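Sock folding, bench notes
January, entry started 9:40
Written up by Vira Ostapchuk, checked by Taras Vasylenko

Purpose: settle on one way of laying out and folding a white ankle sock before we go on to the heavier Sowa pairs. Last entry left two methods open (fold in half, or roll from the toe). Taras wants a single written procedure that a new person can follow without asking either of us.

Stock: plain white ankle socks from the Nako bag, washed once with Plara liquid, no softener. The Undico socks stay in the drawer for now. They have a thicker sole and I do not want to mix the two in one set of notes.

Surface: bare table, no mat. The mat from the previous session held the knit too well and hid the problem we care about, namely that a thin sock slides as soon as one end is pulled. Spin speed on the wash was 1000. Taras used 700 on the earlier load and those came out with softer creases, but the two loads were also dried differently, so I draw nothing from it.

Starting position: sock on its side, toe toward the middle of the table, cuff pointing away. No smoothing beforehand. Lengthwise wrinkles are left in.

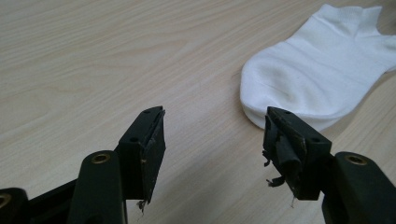 Side-lying is the position I prefer to start from. The heel fold then goes where the knit wants it to go, and the cuff ribbing lies in one plane. Starting sole-down looks neater for a moment but the top layer shifts over the bottom one when the cuff is taken up.

Procedure as it stands:

1. Lay the sock on its side. Do not stretch it.
2. Hold the toe down against the table. Press, do not pull.
3. Take the cuff at the opening, both layers together.
4. Draw the cuff out until the foot section is flat, then stop.
5. Bring the cuff back over the foot, edge to edge with the toe.
6. Press along the fold once and release.

Step 3 is the weak point. If only the upper layer is taken, the opening gapes and the lower layer stays behind on the table. The ribbing also turns over on itself easily, and once it has turned it is faster to let go and take it again than to work it flat. Changed the wording from "take the cuff" to "take the cuff at the opening, both layers together" for this reason.

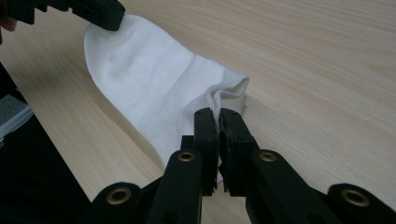

Toe held down, cuff taken at the opening. Cuff fabric bunched and folded over.

Step 4: the old note said "pull tight." Struck out. Pulling tight leaves the foot longer than its mate and the pair no longer matches when stacked. Flat is enough. Shallow creases along the length can stay.

Orientation on the table: tried the sock diagonal and also straight across, parallel to the near edge. Straight across is easier on the wrists and keeps both ends within reach. Diagonal gives more room at the cuff but I end up leaning. Taras has longer arms and does not care either way. Procedure will say straight across, close to the near side. 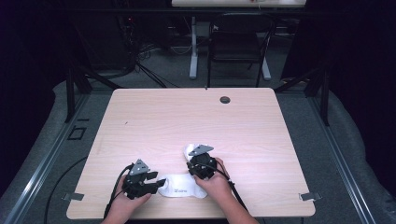

Both hands at the near side, wider section of the sock laid flat.

Rolling from the toe: dropped. The roll is compact but opens again in the drawer, and the toe seam ends up as a lump in the middle.

Open items:
- Target for the next batch is 40 socks, single method, same table.
- Ask Taras whether bin 77 is free for the folded ones.
- Sowa pairs after that. Expect step 5 to need a second press because of the thickness.
- Decide if pairs are stacked or tucked cuff into cuff. I favor stacked. Tucking stretches the ribbing.

Comment, T.V.: agree on steps 1 to 4. On step 5, "edge to edge" is too strict for a sock with a bunched cuff. Suggest "cuff edge just short of the toe."

Accepted, will change it in the clean copy.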